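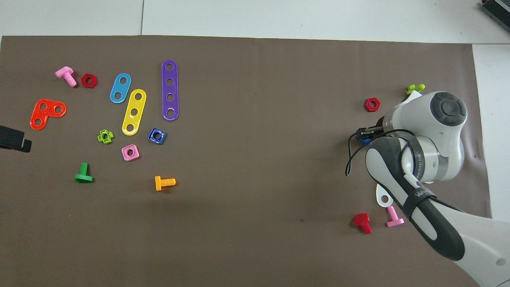 Toy bolt, nut and plate on a brown mat.

Piltora Table Mat, brown

Vidmar sells this as a mat that "ends table damage." We doubt any mat does that. Ours stopped pencil marks and light scuffs. A dropped mug still left a dent in the pine underneath.

Size: 117 x 60 cm
Weight: 90 g per sheet
Price: $17

The maker claims up to 60 uses. Brindthorpe's shop got fewer, mostly because glue won't wipe off, whatever the label says. It also arrives rolled and curls at the corners for a day or so. 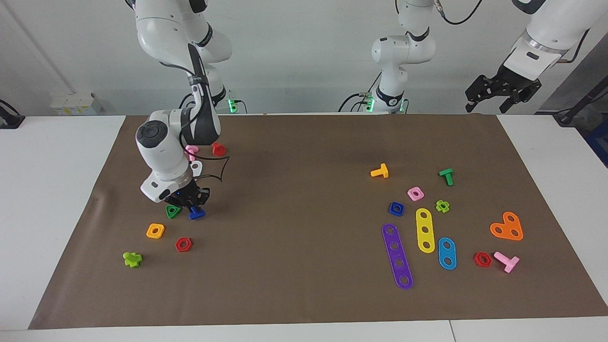
Shipping and returns

Ships from Trorkesel. Unopened rolls only, and you pay the postage back. Price checked 2021-01-02.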